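Storage bin

A storage bin is an open or lidded container used to hold loose items in homes, shops and workplaces. Most are rectangular, which lets them stand side by side on a shelf without wasted space.
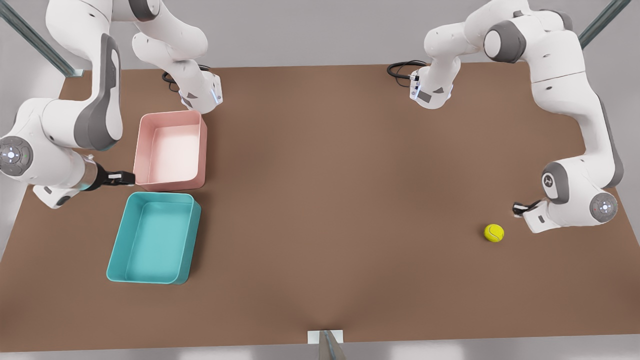

Bins differ from crates in having solid walls and from drawers in having no fixed housing. The line between a bin and a tub is not firm, and sellers often use both words for the same item.

Materials

Early bins were made of wood, sheet metal or woven cane. Plastic became the usual material once injection molding made large thin-walled parts cheap. Polypropylene is common because it resists cracking when bent. Polyethylene is softer and holds up better in cold rooms.

Shapes

Nesting bins have sloped walls and fit inside one another when empty. Stacking bins have straighter walls and a rim that carries the weight of the bin on top. Some models do both: turned one way they nest, and turned 90 degrees they stack. Bins with a cut-down front are used for small hardware.

Use

Stores and repair shops often sort stock by bin color. The Rastora parts depot in Stevine keeps about 1,000 bins in 7 aisles and counts their contents each December. In homes, bins are used for toys, clothing and dry food.

Care

Plastic bins are washed with mild soap and warm water. Long exposure to sunlight makes many plastics brittle.

See also: Basket, Crate, Shelving

Last edited 11/01/2025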